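4.2 Recall of the campaign

The second wave of the survey was sent out in March, after the Lusolier pasta posts had stopped running. Of the 1268 people who took part in the first wave, 862 answered again. Each was asked to name any food brand they remembered from social media, and then whether they had bought it. Answers that gave only a type of food, such as "noodles", were not counted as recall of the brand. Respondents who had shared a post themselves were more likely to name Lusolier, but many of them could not say what the product was.

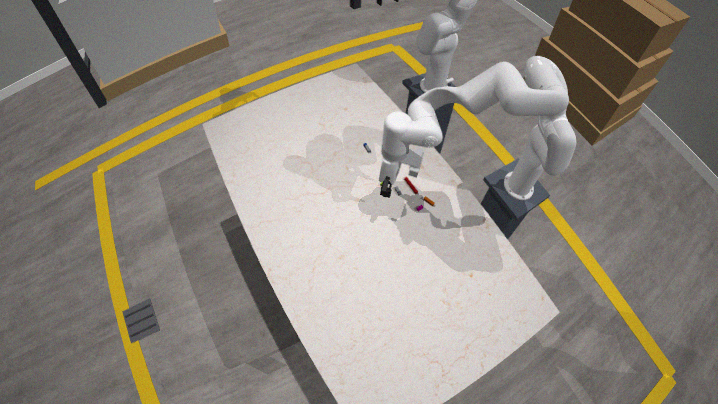 Figure 2. Simulated setting with a marble-topped table and two white robot arms.

Şükran Bozkurt objected to this reading when the first results were circulated, and argued that sharing a joke and remembering a brand should be scored apart, as people often pass on a post for the sake of the friend who will get it. We have followed her advice in the tables. Under the separate scoring, 251 respondents recalled the joke without the brand. The effect on buying is smaller and depends on age, with those under 25 reporting almost no change. Purchases were self-reported and we had no till data to check them against. The same questions were used for Drorus, a rival brand that ran only shop posters, and those answers are dealt with in section 4.3.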